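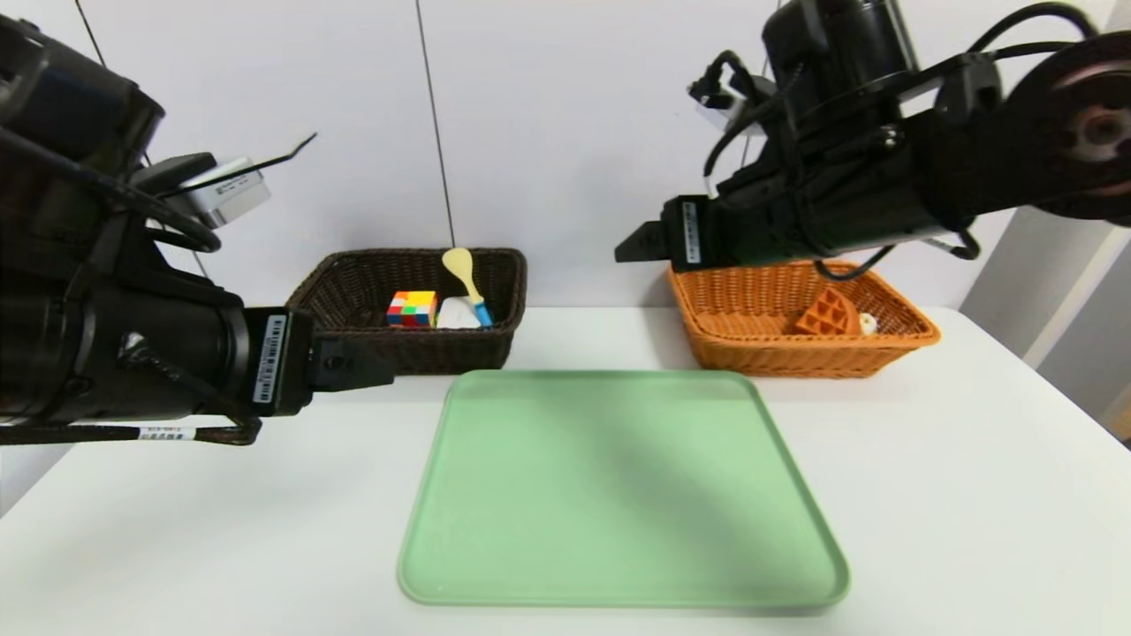
Brolton_Bee wrote:
Depends what you keep in them. Wicker is fine for onions, tea towels and packets, but I wouldn't put spatulas in it because the handles poke through the weave after a while. Mine live in a jar by the hob.

saltmarsh70 wrote:
Disagree. I've had the same two wicker baskets for 4 years with all the utensils in and no holes yet. Line the bottom with a folded cloth and shake it out on a Friday.

Brolton_Bee wrote:
4 years of crumbs, then.

saltmarsh70 wrote:
It gets washed.

kemeys_kitchen wrote:
The OP asked about the green tray as well. I'd keep a big flat one out and use it for sorting. Everything from the drawer goes on there first, then you decide which basket it belongs in. I did mine in May and got rid of half the drawer.

Is a cutting board any good for the same job? I haven't got room for a tray.

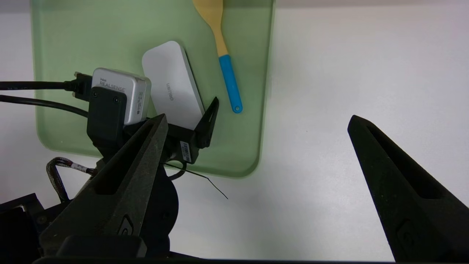

Posted by Trinity Okafor
Member, Cledimholm
Posts: 1272

A board works if you only sort a few bits at a time. I use a pale green see-through one on a white worktop and it does the job, though it's flat, so anything round rolls off. Spatulas with a hole in the handle I hang up. The wooden-headed ones shouldn't be left lying in water whatever you store them in.

I don't agree about keeping the tray out all the time. It takes up too much of the worktop. Mine stands on its side next to the bread bin.

saltmarsh70 wrote:
Do you put the board back in with the trays?

Trinity Okafor wrote:
No, separate. The board is for food, so it gets a scrub before it goes away.

Brolton_Bee wrote:
Still say a jar for the spatulas.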